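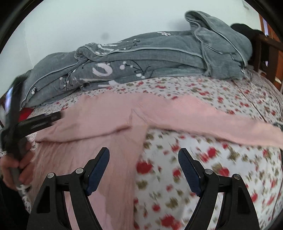 Fig. 7.1. A pale pink crinkled cloth laid across a flowered sheet, with a quilt folded against the wall.

Chapter 7
Folding Soft Things

Most household manuals treat folding as a settled matter. There is a diagram, there are dotted lines, and the shirt in the diagram is made of paper. Anyone who has tried to follow such a diagram with a thin, wrinkled piece of cloth on top of a mattress will know how far the drawing is from the job.

This chapter takes a doubtful view of folding systems in general and of three in particular: the Isa roll, the Vungate thirds, and the upright file fold sold along with the Privness drawer insert. Each has its followers. Each claims to save space, and two of them claim to prevent creases. We will look at what those claims rest on, which in most cases is very little.

Start with the surface. Chapter 6 dealt with tables, where a cloth can be pulled flat against something hard. A bed is softer and the cloth moves with it. Press down at one corner and the opposite corner shifts. A patterned sheet adds a small difficulty of its own, in that a printed stem or leaf can pass for a wrinkle when you are working quickly. On the other hand a bed is large, it is the right height for some people, and it is usually where the laundry ends up anyway. The authors of the Vungate leaflet tell readers never to fold on a bed. They give no reason, and we have not been able to think of a good one.

Next, the cloth. Crinkled gauze has its creases put in on purpose, and smoothing it hard before folding is wasted work. Lay it out so that no part is doubled by accident, check for a strip or panel that has folded over on itself, and fold it loosely. Two folds will do. The Isa instructions call for six, followed by a roll, and the result is a hard little bundle that takes as much room as the loose version.

Ildikó Pálfi, whose class notes we have borrowed from throughout this book, once had her students fold 40 garments by each of the three methods and put them in identical drawers. The differences in height were smaller than the differences between one student and the next. She did not think this proved much, and neither do we, but it is more testing than the sellers of the systems have offered. The Privness booklet runs to 224 pages and contains no measurements at all apart from the price list.

Knitwear is another case, and here the manuals do more harm. A rib is built to stretch. Hang a ribbed sweater on a hanger and the shoulders go; fold it sharply along the rib and leave it under a heavy stack, and the line may still be there in October. A deep ribbed hem also fans out when it is not under tension, so the bottom of the sweater is often wider than the part above it. Diagrams that show a neat rectangle have left this out. Before the first fold, square up the hem with the flat of both hands, and see whether one side has doubled under.
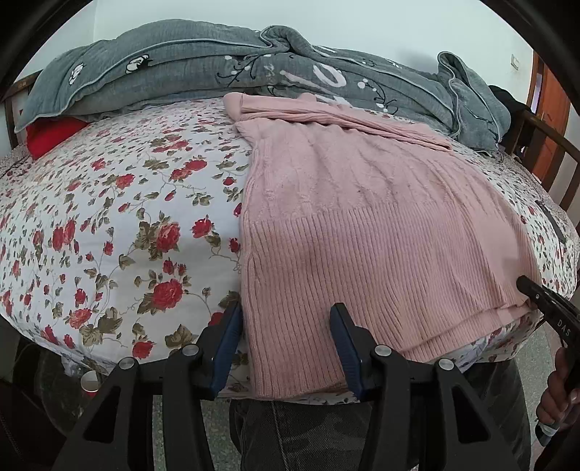

Should a ribbed sweater be folded with the sleeves on the inside or the outside?
Either will work, as long as the sleeves lie flat and are not bunched at the elbow. Sleeves laid straight across the upper back make the most even pile.

Rongrong Guo argues for a different order altogether: body first, sleeves last, wrapped once around the bundle. We tried it for a winter. It holds together well on a shelf and badly in a suitcase.

Exercise 7.1. Fold one knitted garment by any method you like. Unfold it after 2 days and write down where the creases are.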